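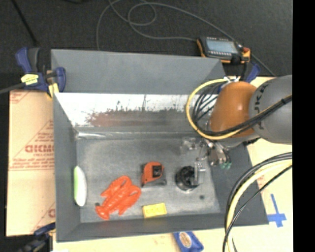

The lobster, the tape measure and the rest of the gang, waiting on the arm.

I named the lobster Cabello on my second night at Clindix, which was a mistake, and Halima Mohamedi told me so. "You'll start rooting for it," she said. She'd been there since April and had rooted for nothing, as far as I could tell, except the coffee machine.

The job was grabs. You toss the stuff in the bin, you hit go, the arm comes down and picks whatever it feels like picking, and you type a 1 or a 0. Then you do it again. Evumen (that's the model, though we all said it like it was a guy in the next office) needed 200 a shift, and it learned as much from the zeros, or so they kept telling us. I typed a lot of zeros.

The tape measure was easy. The little yellow block was easy if it stayed out of the corners. But the lobster! All claws and tail, and every time the clear fingers closed on it I held my breath like my uncle watching penalty kicks. Up it went, over it tipped, back down on the metal with a sad rubbery smack. Zero.

By eleven at night I was at 179 and I'd started talking to it.

"Come from the side," I told the arm. "Go for the back, the back is the fat part."

"It can't hear you," Halima said from behind her screen.

"I know it can't."

"It can see where you put him, though." She rolled her chair over and looked into the bin for a while. "You keep laying him the same way. Claws up to that corner, every time. Look at your log."

I pulled up the log, and she was right, it was kind of embarrassing. Grab after grab, same lobster, same slant, like I was tucking him in. Evumen had 1302 lobster tries in the whole set by then and a big chunk of them were mine, and I'd been teaching it that lobsters only ever point one way.

"So what do I do?"

"Close your eyes and throw."

So I scooped everything out, shut my eyes and threw. It made a terrible racket. When I looked, Cabello was on his back against the wall with the block wedged under his tail, the worst setup I'd ever seen, and I felt awful about it and hit go before I could fix him.

The arm swung out, stopped, thought it over the way it does. Then the fingers went down beside him, on the side, right where I'd been begging for all night.

Halima had stopped typing. I had my finger on the 0 already, out of habit, and I moved it over to the 1 and waited.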